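August 19, 2021

Up too late again, writing this fast before my eyes close.
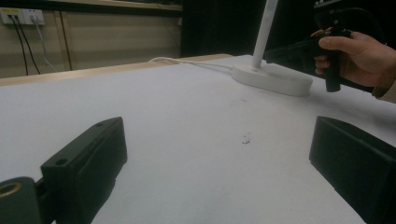 So. Moved the desk stuff around after supper and now my back is mad at me. The plan was one hour, in and out. Ha. Started with the drawers – why do I own 3 staplers – and then got stuck reading old mail on the floor like an idiot. Found the Skostberg receipt finally, in with the dentist papers. $60 for a shelf I still haven't put up. It's leaning in the hall. Stubbed my toe on it Monday, same toe as last time.

White table stays. Priya says it shows every speck and she's right, there are little dark bits on it even now, pencil crumbs or whatever, but I like how bright it is with the lamp on it. The old brown desk swallowed light. Felt like doing taxes in a cave. And the wood rim is nice, warms it up a bit. Lamp cord runs across the back and over the edge, not pretty. Need one of those clips. Add to list. Where is the list.

Theresia called in the middle of everything, wants to know if I'm coming in September or not. Said yes probably. She heard the probably. Have to look at flights and ask Danica about the cat, and I already owe Danica for the last time plus the casserole dish. Which I also can't find!! Looked under the sink, in the garage, nope.

Electric bill came, higher than July, don't want to talk about it. Paid it. Checking is at 1,194 till payday so no more shelves, no more anything. Ovidiu wants to go halves on the Varkberg chair, the one with the arms, says we could trade off weeks. Who shares a chair. Told him I'd think about it so he'd stop texting.

Things to do tmrw –

- clip for cord
- wipe table, the damp cloth not the paper towels, they leave fuzz
- call Eoin back (THIRD time, feel bad)
- shelf???
- library books, overdue since forever

Two bags for donation by the door, one for trash. Kept the blue folder even tho I said I wouldn't. It's got Mom's handwriting on the tabs and I just wasn't up to it tonight. Maybe in the fall.

Slept four hours last night, not doing that agian. Window's open, somebody's sprinkler going. Should of eaten more than toast.

Teeth, then bed. Alarm at 6:30, the real one, not the phone.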